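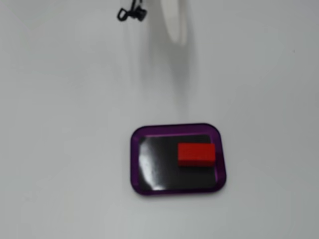

Purple-rimmed tray with a red block, on a white tabletop

About Pellitz School

Pellitz School is an independent day school for children from preschool through eighth grade. We enroll 300 students from Tulter and the neighboring towns of Brodov and Park. The school is governed by a board of trustees and is open to families of every background.

Our History

The school began as a morning kindergarten in a rented hall on Mill Street, with 40 children and three teachers. The elementary grades were added one at a time as the first classes grew older. The middle school opened after the purchase of the present building, a former town library, whose reading room is still used for quiet study and for concerts.

Our Approach

Children at Pellitz learn by handling things, talking about them and writing down what they find. In the lower grades, arithmetic is taught with blocks, counters and measuring cups before it is taught on paper. Older students keep a bound notebook in each subject, and these notebooks are reviewed with families twice a year. Homework is modest in the early years and increases from fifth grade on.

Every student studies music and a second language. Outdoor time is part of the school day in all seasons - families are asked to send boots and a warm coat from the first cold week.

Leadership

Kenji Dvorak is Head of School. He joined Pellitz as a science teacher and led the middle school before his appointment. He teaches one section of seventh grade science and meets with parents by appointment.

Admissions

Applications are accepted throughout the year for open places. Priority is given to brothers and sisters of current students. Decisions for the following school year are mailed in March, and families have two weeks to reply. Financial aid is available in all grades, and requests are reviewed separately from the application for admission.

Visits may be arranged through the front office on any school day.

Page last updated 2026-09-28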